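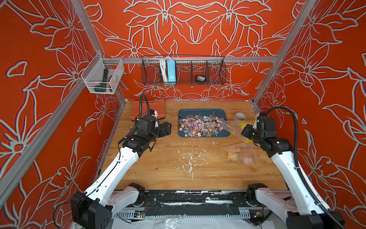 I have been going to the shared workshop on Pruvost Street since July, and in that time I've heard one sentence more than any other: it would pay for itself. The people who say it are usually standing next to a robot. Ours has two arms on a black rail, a tray heaped with lollipops at the back of the table, and flowered orange walls that I have come to like more than the machine. The job is bagging candy. The bench was painted on at some point in its life and still has the drips, and I find those drips reassuring. They come from a project with an end.

My complaint is with the arithmetic. The parts list on the shop wall has 118 lines. Bernadette Lecomte, who keeps it current, is an honest bookkeeper and a better machinist than I am, but there is no line for evenings. Ask what an evening is worth and you get a shrug, as if the time would have been thrown away otherwise. Maybe it would have. Then call it a hobby and drop the talk of payback.

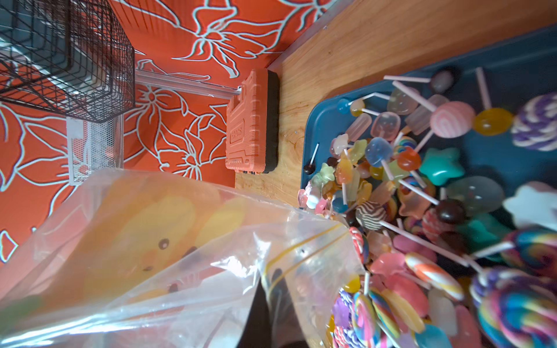 The word I distrust most is "simple." Matero, the little club that meets here on weeknights, described the candy job as a simple first task, and people nodded. I've filled party bags at my own kitchen table, and I know how much my hands do without telling me. A zip-top bag has no fixed shape. It crinkles and reflects light, and somebody has to keep its mouth open with one black finger while the heap beside it offers swirls, stars, cubes and little gummies, no two of which want to be held the same way. A child of six manages this while talking. I'd call it one of the harder jobs in the building, and we picked it because it looked cute.

Dranari, the other group, wants to go bigger. Their pitch last month was 400 bags for a school fair, done overnight with the lights off. I asked who would check them. The answer was that one of us would look them over in the morning. So a person handles every bag anyway, only now before coffee.

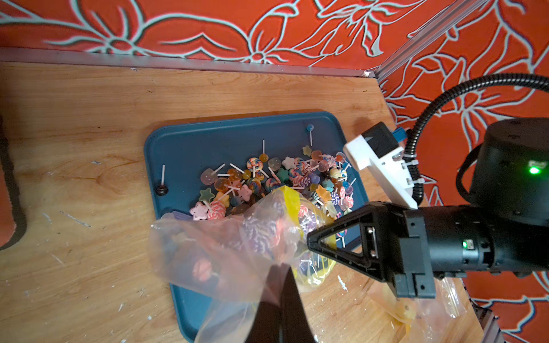
I don't want to be the crank in the corner. There are things I'd gladly hand over: sanding, sorting the screw drawer, anything involving fiberglass. And I understand the appeal of two hands that can work together, one pinching an edge while the other does something useful. I stood and watched for most of an evening and didn't get bored, which I can't say for much television.

But watching is a different pleasure from needing. Werinico, the newsletter half of us read, runs a home build every issue, and I have yet to see one where the author writes back a year later to say the thing is still in use. I'd pay for that issue. Give me the broken cable, the update that wouldn't install, the date it went into the closet. 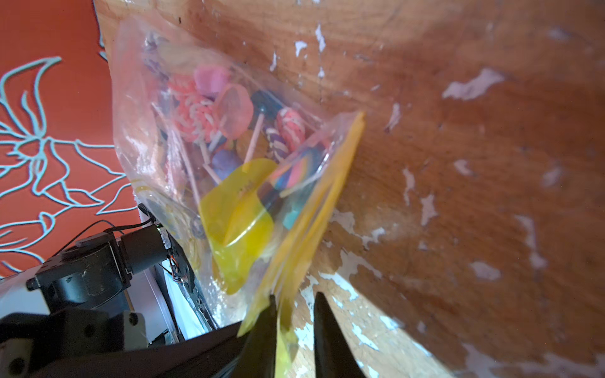 My proposal, which went nowhere at the last meeting, was modest. Before anyone orders another motor, bag a batch by hand and write down the time. Do the same with the arms, and include the setup and whatever gets picked up off the floor. Put both numbers on the wall beside the parts list. If the arms win I'll bring the donuts, and I'll sign for the next order myself.

So far the space on the wall is blank. There's a pencil hanging there on a string.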